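Jakodura Publishes Its Own Gripper Buying Plan, Including the Parts It Would Rather Forget

Villow, 17 February 2025 – Jakodura, the contract packing firm, today released a planning guide for small companies that are about to spend money on grippers and have been told it will be simple.

The guide, titled Budgeting for Fingers, runs to 358 pages. The company had planned a pamphlet.

It grew out of Jakodura's own search for equipment to pick and place plain, unlabeled household goods at its Rondonuwu site. The first budget had one line for the gripper and one line marked "other." By the end of the project, "other" had eaten the gripper line and was looking at the office furniture.

"We priced the arm to the last cent and then discovered it needed something to stand on," said Elis Kneath, head of operations. "I have since met a number of buyers who did the same thing. We don't have a club, but we could."

The guide covers spare parts, operator time, floor space, power and the cost of changing your mind. Its longest chapter deals with finger wear. Jakodura recommends that buyers treat fingers the way they treat tires, and put replacements in the yearly running budget before anyone signs for the machine. The company did it the other way around and had to ask for the money in May, which is not a generous month in the finance department.

Readers will also find a worksheet for comparing quotes, tested on 3 suppliers and 340 product types. It asks vendors to state what is included in the price, a question that added up to 358 words to some replies and removed one vendor from the running.

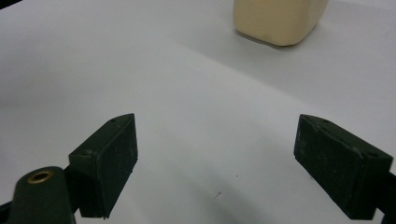

Nabila Sembiring, who manages purchasing, argued for a longer trial before the order went in. The guide now suggests at least 1,002 picks on the buyer's own goods, on the buyer's own tables, with the buyer's own staff present.

"A demo is a lovely thing," Sembiring said. "The vendor brings the box, the vendor brings the table, and the box behaves. Ours had not been to rehearsal."

Jakodura will use the same worksheet for its next purchase, at the Rudow site, where the "other" line has been given its own page. Budgeting for Fingers is free on request from the company.

Press contact: Kamarul Jugah, Jakodura, Villow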